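Clilberg Shul Members' Board > Torah study > Balak: is the donkey the hero?

skodikara
Asking before I give the talk. Balaam can't see the angel, the donkey can, and he hits her three times for it. I've worked with that man.

TeodorT
Careful. The donkey gets one good speech and then we never hear of her again. Hero is pushing it.
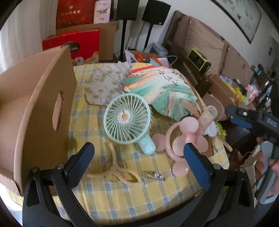 And Balaam does own up once his eyes are opened. Most managers don't.

Furnival_R
He owns up to the angel. The donkey gets no apology. I've checked.

skodikara
Thank you Reece, that's my ending sorted.

ekene_t
Disagree with all of you. It's about Balak, who keeps changing the hilltop and hoping for a different answer. See also our search for a kiddush caterer.

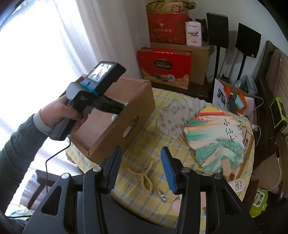

Three hills, seven altars on each, same blessing at the end. The donkey is the warm-up act.

TeodorT
She's in the wrong parashah for a warm-up act, she's funnier than the headliner.

Furnival_R
How long is the talk, Sandamali? Last one ran to 1,203 words and the herring suffered.

skodikara
868. Balak has been cut to a paragraph, sorry Ekene.

ekene_t
Typical. I'll try asking from another hill.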